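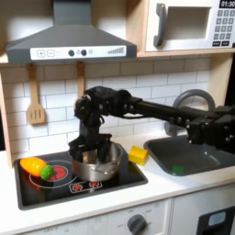

Progress report: Veloso toy kitchen demonstrations
Reporting period ending in March
Prepared for the Fester grant office

Hello again from the kitchen! This is the second of our three reports under the grant, and I'm happy to say it has more in it than the first one did. Last time I mostly told you about things we had ordered and things that hadn't arrived. This time I get to tell you about data.

Where we are

We have 1,523 accepted demonstrations. The target for the whole grant is 2,510, so there are 987 to go, and at the pace of the last month we should get there before the final report is due. On top of the accepted ones there are 247 that we recorded and then threw out, and I'll get to those further down because they ate up a lot of my time and taught me a fair bit.

Quick reminder of what counts as a demonstration, because I know the wording in the proposal was a little dense. One of us drives the arm by hand from a second, smaller arm on the desk (the leader arm), and the arm in the kitchen copies every move. We do one short job from start to finish, like taking the carrot from the stovetop and putting it in the pot. The system saves the camera video, the joint positions and the sentence that says what the job was. That's one example. The learning part comes later, when we train a policy on the whole pile and see whether it can do the jobs with our hands off the controls.

The jobs

The proposal listed four families of jobs, and all four are under way, though they're not even.

Things into the pot and out of the pot are in great shape. This is the bread and butter of the set, and we have 688 of these. The pot is a nice honest test because the gripper has to come down inside the rim without hitting it, and the metal is shiny enough that it looks different every time the light changes. I was worried the reflections would be a headache for training. So far the early test models handle it better than I'd feared, but please don't quote me on that until we've run the proper evaluation.

Things into the sink and out of the sink come next, with 451. The basin is shallow, so reaching in is easy. Getting hold of a small block in there when it's up against a wall of the basin is not easy at all, and you can see it in the recordings: a lot of tiny wiggles and second tries. We talked for a while about whether to keep those. We decided to keep any try where the person recovered and finished the job, on the theory that a policy ought to see some recovering too.

Moving things across the counter and stovetop stands at 302. No drama there. If anything those are too clean, and I've been asking people to start from messier layouts.

Doors and knobs is the one that's behind, with 82. I'd planned on having 200 by now. The microwave door is the main trouble. Opening it asks for a long curved pull, and with the arm mounted on the right-hand side you run into the end of its comfortable range about halfway through. We've moved the base twice. The second move helped with the microwave and made the far left of the stovetop harder to reach, so we moved it partway back and wrote down the position with tape marks so we'd stop arguing about it. More on the plan for this below.

The throwaways

So, the 247. I went through every one of them over two long afternoons, with a lot of coffee, and sorted them by what went wrong.

The biggest group, 109 of them, had a video and joint data that didn't line up in time. The picture would lag behind the arm by a good fraction of a second. A person watching wouldn't care much, but for training it's poison: the model learns that the gripper should close before it has arrived. We traced it to the recording computer filling its disk buffer whenever a session ran long. The fix was boring (a faster drive and a shorter session) and since we put it in, we've lost just three demonstrations to it.

Another 71 had the wrong sentence attached. Somebody moved the block and the label said carrot, that sort of thing. This one was our own doing. The operator picked the job from a menu, did four or five of them in a row, switched to the next job and forgot to switch the menu. Now the recording tool shows the sentence in huge letters before every single try and won't start until you tap it. People grumbled for a day and then got used to it.

The remaining 67 were a mixed bag: objects dropped on the floor, somebody's sleeve in the camera view, a servo getting too warm and shutting itself off in the middle of a reach, and one whole run where the gripper camera had worked its way loose and was filming mostly backsplash.

I'd like to spend a little of the remaining money on having a second person check labels on a sample of the accepted set. I've spot-checked 200 myself and found two bad labels, both fixed now. That's decent, but I was also the one who wrote the sentences, so I'd rather have somebody else's eyes on them.

Variety, or trying to get some

Your comments on the first report asked how we'd keep the set from being the same ten seconds over and over. Fair question, and I've thought about it a lot!

What we do now is shuffle the layout between tries. The recording tool draws a random starting spot for each object and shows it on a little map, and the operator sets things up to match. It's slower. A session that used to give us 40 demonstrations now gives us 28 or so on a good day. The payoff is that our early test model, trained on shuffled layouts, did far better on spots it hadn't seen than the one trained on the first batch, even though the first batch was larger.

We also leave clutter in on purpose. If the job is about the block, the carrot may well be lying on the burner anyway, doing nothing, and there may be another block in the sink. Early on people would tidy up before each try out of pure good manners and I had to ask them to stop.

One kind of variety we don't have is people. We've got three regular operators and you can tell them apart from the joint traces alone. One comes in high and drops straight down, one slides in low from the side, and I apparently hover for ages before I grab anything (I've tried to quit). I'd love to bring in four or five new hands for the last stretch, even if each of them only does a few sessions.

Equipment

The arm has held up well. We replaced one servo at the wrist and re-tightened everything else, and the Vurnen gripper pads are on their second set. They wear smooth after a few hundred grasps and then the carrot starts to slide out. I've ordered two more sets out of the parts line.

Cable routing is still a bit of a mess. The thin cables along the underside of the arm are fine as long as you don't reach across the sink at full stretch, and then they tug. We've added slack and a couple of clips. I'd call it good enough for this project and not good enough for the next one.

The play kitchen itself has been the best buy of the whole grant. It takes a beating and it's the right size for the arm. I did have to glue one of the hooks under the shelf back on.

Money

We've spent what we said we'd spend, with one exception: the faster drive wasn't in the budget. I covered it from the parts line, which still has $2,000 in it after the servo and the pads. I don't expect to need more than that, and I'm not asking for a change to the total. If the label checking goes ahead I'd like to pay for it out of what's left there, so please let me know if that needs a form.

What's next

First, doors and knobs. For the next four weeks half of our sessions will be on nothing else. We'll leave the base at the taped position and split the microwave job into two shorter ones, a first pull to crack the door and then a push from the inside edge to swing it the rest of the way. I tried it a dozen times by hand and it felt a lot more natural than the one long pull.

Second, longer jobs. A few of you asked about chains, like block out of the sink, into the pot, then turn the knob. We've recorded a small handful as practice and they aren't in the numbers above. I want the short jobs solid first, but I'd like to have 100 chains in the final set.

Third, the Sondico format. We promised to share the finished set in it, and the converter now works on the joint data and the sentences. Video is half done. It currently turns everything slightly green, and I'm working on that.

You're very welcome to come by and drive the arm for a session if you're ever in the building. Mornings are best, we usually start recording at 9:30. I'll send the label-checking quote separately as soon as I have it.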